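Wool and static storage, a thread. I look after the textile side of a small clothing archive, and the same questions arrive every August when people find holes. Posting the answers in one place. 1/

Moths first. The adult does no eating. The larva does, and it wants keratin: wool, silk to a lesser degree, feather, fur, hair. Cotton and polyester are damaged only when blended with wool or soiled with food or sweat. 2/

There are two species most people will meet. The webbing clothes moth leaves silky tubes and mats on the surface. The case-bearing moth drags a small open-ended case around with it, often the color of whatever it has been eating. Both prefer the dark and undersides: collar folds, cuffs, inside the hem. 3/

Inspection before treatment. Lay the garment on a pale sheet, in raking light if you can get it, and go over the neckline, underarms, cuffs and hem, then turn it inside out and repeat. Grazing shows up as thin patches where the surface nap is gone but the stitch structure still holds. 4/

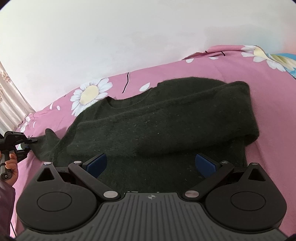
Lint, pilling and frass get confused with each other. Pills are attached and pull back when you lift them with tweezers. Lint lifts off freely. Frass is gritty, rolls under a fingertip, and usually takes the dye color of the wool. A 10x loupe settles most arguments. 5/

Freezing. It works if you get the temperature low enough and hold it there. A domestic chest freezer at minus 18 C is adequate with two weeks' hold. The freezer compartment at the top of an old fridge often isn't. Put a thermometer in it and check before you trust it. 6/

Bagging matters more than people expect. Polyethylene bag, as much air pressed out as possible, sealed. The bag is there to keep condensation off the wool when it comes back out. Leave it sealed until the whole bundle is at room temperature. For a heavy sweater I allow 36 hours. That is longer than needed and I don't care. 7/

Thick bundles insulate themselves. One knit per bag, folded once, with space around it. A packed drawerful in a single sack will have a core that cools very slowly, and slow cooling gives larvae time to adjust. 8/

Heat is the alternative. Larvae and eggs die quickly above 55 C, but wool plus heat plus moisture plus movement gives you felt. If you use heat at all, keep it dry and keep it still. I don't use it on anything with elastic, glued labels or sequins. 9/

Cedar, lavender, bay leaves: weak effects in a sealed small volume, close to nothing in an ordinary closet. Pheromone traps are for monitoring. They catch males of one species. An empty trap tells you little about eggs already laid. 10/

Products, as I keep being asked. I've used the Gekden zip boxes and the Bernis cotton covers.

Gekden: tight closure, lid warps if stacked more than three high, good for knits stored flat.
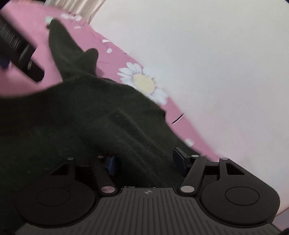 Bernis: breathable, washable, fine against dust. The weave is close enough to stop an adult moth but the drawstring neck is not, so fold it over and clip it. 11/

Lewis Imrie asked whether the Hinrichs vacuum bags are safe for sweaters. For a season, yes. For years, no. Compression sets creases in the yarn and flattens a lofty knit, and most of the valves lose vacuum eventually. I checked 8 of them after one winter and five had gone soft. 12/

Records. Our store holds just over 3000 pieces, of which 104 are hand knits. Each knit gets one line: date in, date inspected, treatment, box number, initials. If you have a dozen sweaters at home, a card taped inside the lid does the same job. 13/

Folding. Never hang a knit. Weight travels down the columns of stitches and the shoulders grow points. Sleeves in, fold the body once, acid-free tissue in the fold if it will sit longer than a few months. Refold along a different line at each inspection. 14/

Washing before storage is the step most often skipped. Sweat and food residue add salts and vitamins to the larval diet, and a soiled patch gets eaten first. Lukewarm water, pH-neutral detergent, no wringing, dry flat on a towel. Fully dry before boxing, which for a heavy rib can mean three days. 15/

Humidity: aim for 45 to 55 percent. Below that fibers get brittle and static increases. Above 65 you start to invite mold. A cheap hygrometer is good enough if you check it against a second cheap hygrometer. 16/

Adding the note I wrote up for the group newsletter, pasted as it was. 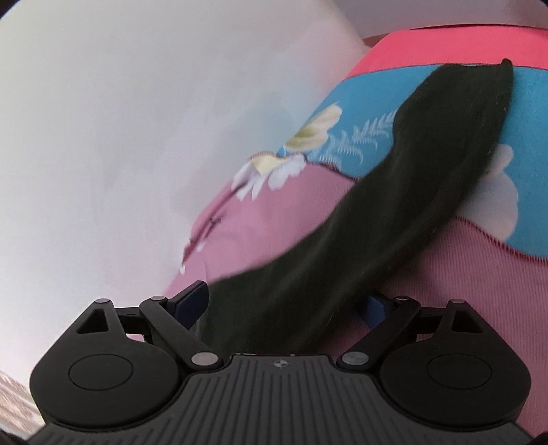 PLULLTHORPE, August. The knitwear store was reopened on Friday after a full inspection. Active larvae were found in one box of socks and in the felt lining of a drawer. The lining has been removed and discarded. The socks are in the freezer. All adjoining boxes have been checked and returned to the shelf, and traps have been moved to floor level along the north wall. 17/

On the drawer lining, since two people have replied already: green billiard-type felt, wool, glued down. Check yours. Piano hammers, old rug underlay and the pads under table lamps are the same material and the same problem. 18/

Vacuum the gaps between floorboards and behind the baseboard with a crevice tool, then empty the canister outside straight away. Hair and dust in there will feed a population with no clothes present at all. 19/

Questions about silk go to the other thread. I'll add trap counts here when I've read them. 20/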